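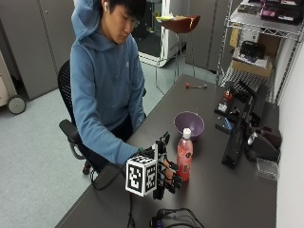
Posted by Rosalba Dal Bello
29 November 2020
Filed under: House, Storage
2 comments

The long table has been in since April and I've had a few emails wanting to know how it's going, so I'm putting it all in one post.

It's dark grey, it's long, and it cost us $230 from Vindar, the office clearance place out past the tip. They wanted more for it because it came with a matching cabinet. We didn't want the cabinet. Rosario stood about looking unconvinced until the bloke took the cabinet off the price, and then we had to work out how to get the thing home. Desta Tsegaye brought his ute and a lot of rope. It overhung the tray by about 500 mm with a rag tied on the end and we took the back roads.

I wanted dark because the old one was white and I was sick of wiping it. I should say that dark grey shows different things. Pencil and biro marks disappear, which is good. Dust and crumbs show up from the doorway, and so does any glass put down without a coaster. I wipe it with a damp cloth and then a dry one. If I skip the dry one it goes streaky. I tried the spray Gemma uses on her kitchen bench and it left a film that took two goes to get off, so I'm back to water with a drop of dishwashing liquid.

The length is what I'd recommend to anyone. With the old table you had to pack up your own stuff before someone else could sit down. Now whoever is working takes the left end, with the mesh chair. There's a bit in the middle that belongs to whoever gets there first. It usually has a bowl on it. The purple bowl is from a set my aunt Concetta Melis gave us, lighter on the inside than the outside, and it's the one everybody reaches for. It's a good size for nuts or mandarins, or for putting screws in when you've undone something. It's supposed to go back to the kitchen at night.

Drinks need lids. That's the one rule I put up and it's mostly been kept to. A bottle with a cap is fine, an open mug is not, and I include myself in that. I tipped half a cup of tea along the old table in the first month we had it and found out how far half a cup of tea travels. The red cordial sort of drinks are the worst if they get onto paper.

The black mesh chair was a separate purchase. I'd been using a padded one that was all right in winter and terrible from November on. Mesh is much better in the heat. It isn't as comfortable if you like to sit on one foot, as I do, but I'm told I shouldn't be sitting on one foot. The floor is carpeted in there and the chair does roll back when you stand up. I've looked at mats and they're all ugly or dear.

Now the shelving. It's chrome wire, it stands behind the table at the right, and I've gone back and forth on it. On the plus side you can see what's on it from any angle, the air gets through, and it doesn't make the corner dark as the old bookcase did. It went together with a rubber mallet and no swearing. On the minus side, anything small tips over or works its way between the wires. I bought a pack of Foklow shelf liners, which are just stiff plastic sheets you cut to size with scissors, and they've helped on the one shelf I've got around to doing. The rest are sitting behind the door.

My system, such as it is, goes like this. Heavy boxes go low. Bags go on top of the boxes, because I've given up on hooks. Packets and light things go up the top, where if they come down they won't hurt anyone. The top shelf is where it falls apart. Everything that comes into the room in a packet goes up there, pink ones, dark ones, whatever it is, and then no one takes it down until they need something from behind it. I went through it last month and found the spare batteries I'd bought twice.

The cardboard box is meant to be temporary. I do know how that sounds. I priced proper tubs at Momar and they don't fit the shelf the right way round, they stick out at the front and you'd catch your hip on them going past. If anyone knows of a tub that's narrower at the base, leave a comment. I don't need a lid.

The bar stool is another one. It's a tall thing with a brown seat, and it came from Gemma Galli when she redid her kitchen, as one of her set had to go. We don't have a bar or a high bench, so no one sits on it. It holds things. I've thought about moving it out, but then the bits and pieces on it would only end up on the table, so it's earned its spot for now. A small side table would do the same job and be easier to see onto. I'm keeping an eye out on hard rubbish nights.

A few things still to do:

Cords. They run along the top and over the front edge, and I'd like more of them going off the back. I've bought clips from Pacheco that stick on the underside, and need to degrease the underside before they'll hold.

Small tools. They get left lying towards the back of the table and you put your hand down looking for a pen and find the pointy end of something. I want a tray for these, shallow, with a lip. A cutlery tray might do if it isn't too wide.

The wall. It's white and it marks easily at the right-hand end. I have the leftover paint and I have the brush. I just need a free afternoon.

The rest of the liners, as above.

It's also a bit cool in there first thing, even this late in the year, and people come in with a hood up and take it down by morning tea. I don't mind that. By January we'll all be complaining the other way and I'll be back here writing about fans.

Next post will be the laundry, if the tap fitting arrives.

Comments

Gemma Galli
If you don't want the stool I'll have it back! The new ones wobble. And what do you mean by a film, mine never leaves a film.

Rosalba Dal Bello
You can have it when I find a side table. I probably used too much of the spray.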